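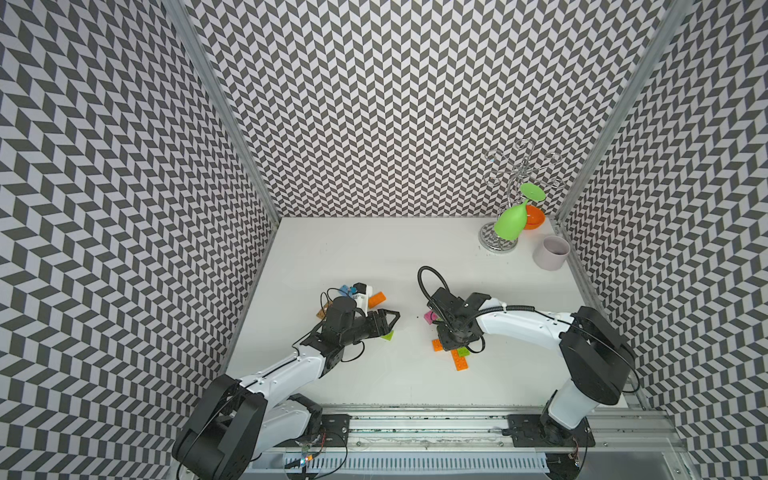

Bench 2, brick task, April, morning block

Target for this task is 3,000 accepted episodes. Count at start of session was 2,433 after Thoa's review pass, which threw out 11 from the last block. Most of those were stalls at the start of the episode where the operator was still settling the leader arms. The recorder now waits for both grippers to move before it writes the first step, so I expect fewer.

Operators: Katia Villa first half, me second half. Elisa on resets.

Setup

Cup tree stays in the back right corner with the green cup hung upside down on it. Orange bowl behind, lavender cup upright near the right wall. None of these are to be touched in the brick task. They are distractors, and they are the same items we use for the cup-hanging task, so the policy has to learn from the instruction which set to go for. Please do not tidy them away between blocks.

Bricks go on the white table in two groups, one in reach of each arm. Colours mixed in both groups. Elisa drops them from a hand's height and leaves whatever orientation comes up, apart from bricks landing against a wall, which get dropped again. The jaws can't get round them there without the wrist hitting the chevron panel.

Wrist cables: left one was catching on the gripper when the wrist rolled past vertical. Re-looped with more slack. Watch it. If it snags, stop the episode and mark it 'hardware', not 'fail' - the two were mixed up in the Lelow set and it took Thoa a long evening to separate them.

Running notes

- Episode length capped at 125 seconds. Katia is well inside that for a two-brick join. For anything with a third brick on top I am close to the cap.

- Joining with both arms in the air is still poor. Studs don't line up and the operator ends up hunting. Pressing down on to a brick that is already on the table is much better. We agreed to record both, tagged 'air' and 'table', and let training sort out the proportion later.

- Pale blue and pink read clearly in the camera view. The two greens are less good. Lime under the left jaws is fine, but the other one goes dark when the arm shadows it. Lighting unchanged for now. 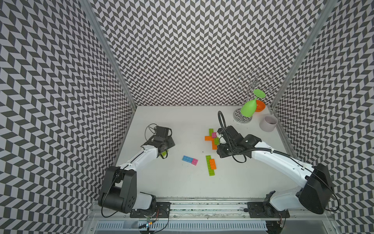
- Part-built states are allowed as starting states from this block on. Up to now every episode began with loose bricks, and the test policy froze when it was handed a joined pair. Elisa leaves joined bricks where they are for the next episode and only breaks them up when there is nothing left to pick.

- Not every grasp needs to be clean. If a brick slips and the operator recovers it, keep the episode. If the operator gives up and goes for a different brick, keep it too but cut the label at the point of giving up. Assunta wants these for the recovery split.

- Right arm shoulder has a slight lag against the leader on fast moves. Logged, not fixed. Moving slower hides it, but then all the data is slow. Will ask Rinaldi for the firmware notes.

- Dropped the phrase 'build something' from the instruction list. Two operators read it two ways. Replaced with 'join the bricks' and 'stack one brick on another'.

To do

Check time sync between the fixed camera and the left wrist camera.
Copy block to the Killuseo store before the evening job starts.
Second reviewer for the 'air' episodes. Thoa should not be doing all of them.

V. Fabbri

Recent entries
Cup-hanging task: grasp height and rim contact
Lelow set: relabelling of stopped episodes
Trusbridge rail mounts, torque check
Leader arm calibration, bench 1

Comments (3)

Thoa Hầu: Agree on 'hardware' versus 'fail'. Could the recorder ask for the tag before it saves? At present it defaults to 'fail' if you press return.

Assunta Pagano: Please keep the slow episodes separate if anyone does start moving slower for the shoulder lag. I would want to weight them down.

Elisa Pagano: Drop height varies a bit between me and Katia. I can put a mark on the corner post if that helps.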